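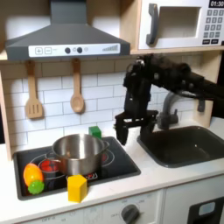 The toy microwave, showing 01:30.

Kelow Kitchen Words

Hello, and thanks for downloading this! Kelow is a list of 3,748 everyday kitchen words and phrases, the sort people say out loud while cooking, with a plain meaning for each one. I started it when my neighbour in Sostville asked me what "knock it back" meant in a bread recipe and I made a complete hash of explaining it.

What's in the folder

words.csv is the main list, one entry per line. The columns are word, meaning, used_for, region and notes. The region column is blank far more often than I'd like (sorry, Steinbach people, I know you sent me loads).
sayings.csv has the longer phrases, such as "bring to a rolling boil".
changes.txt is my diary of edits, grumbling included.

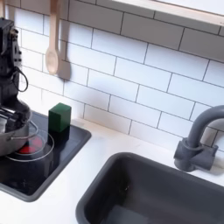
Heat words gave me the most bother by a mile. Simmer, poach, scald, coddle, tick over: everyone I asked drew the line between them somewhere else, and Jocelyn Rivera and I went back and forth for most of September over whether "on the go" belonged in at all (it does, see line 100). Then there's what you call the thing you're cooking on. A flat black top with a ring that glows red, like the one with the pot over it up there, is a hob to me, a cooktop to Jocelyn and plain "the stove" to half of Brorkley, so all three have entries pointing at each other. "Ring" and "burner" get the same treatment. Please don't merge them!

How I picked the meanings

I wrote a first go at each one, then read it to whoever was about. If they pulled a face, I rewrote it. Anything still being argued over has "unsettled" in the notes column, so filter on that if you want a tidy list.

Known problems

Baking is overfed and frying is thin. Eight entries under "pastry" have meanings I'm not happy with, and I keep putting them off. Spellings are British throughout, with no American column yet. 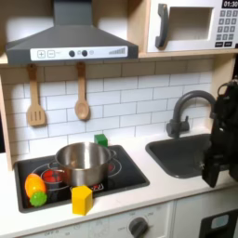 Muchen Ye wrote to say that "fish slice" and "turner" shouldn't share a meaning, as plenty of families keep both words going for different tools, and could I split them before the next version? Yes, I will. It's at the top of changes.txt.

Using it

Do what you like with the list, just mention Kelow somewhere. Corrections are very welcome, and if you send a regional word please tell me which town you heard it in.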